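Call for Participants: Home Trial of the Punik Tabletop Arm
Trnka Assistive Products, Drevley

Trnka invites adults living in Drevley and the surrounding villages to take part in a paid home trial of Punik, a tabletop robot arm intended for people who have difficulty gripping or lifting small household items. 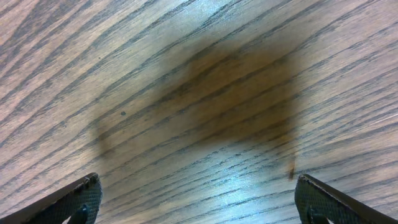 The trial will begin in December and will run for six weeks in each participating household. Its purpose is to establish how well the arm copes with ordinary furniture and ordinary habits before the product is placed on general sale. Punik has so far been used mainly in our own test rooms, and we now need evidence from kitchens, dining rooms and home offices.

What the trial involves

Participants will be lent one Punik arm, a clamp and a control pad. A member of our staff will fit the equipment and give one training session. Participants will then be asked to use the arm on at least four days of each week for tasks of their own choosing, such as moving a cup, picking up a pen or passing a medicine box across the table.

We are particularly interested in tables with a polished, varnished or strongly grained top. Grip and positioning on such surfaces may be affected by daylight and by ceiling lamps, and we wish to collect results at different times of day. Participants will not be asked to cover or treat their furniture.

A camera near the gripper records the table during each task. It does not record sound. Recordings are stored on the arm itself and collected by our staff at the end of the trial – participants may ask for any recording to be deleted before it is handed over.

Who may apply

Applicants must be aged 18 or over and must have the use of a fixed, level table with a free edge for the clamp. We welcome applications from people with arthritis, tremor or reduced strength in one or both hands. Carers may apply jointly with the person they support. No previous experience with robots is required.

We regret that we cannot accept households in which the only suitable table has a glass top.

Payment and expenses

Each household will receive £300 on completion of the trial. Participants who leave early will be paid for the full weeks they have completed. The equipment remains the property of Trnka and is insured by us while on loan, and any damage to a table caused by the arm or clamp will be made good at our expense.

How to apply

Application forms are available from the Trnka office at Tirkska House, Drevley, or by telephone on extension 2425. Forms may be requested in large print. Please state the length and width of the table, the material of its top if known, and the hours at which it is normally in use.

Completed forms must reach us by November 15, 2023. All applicants will receive a written reply. Those selected will be offered a short visit, without obligation, so that the table can be measured and any questions answered before a consent form is signed.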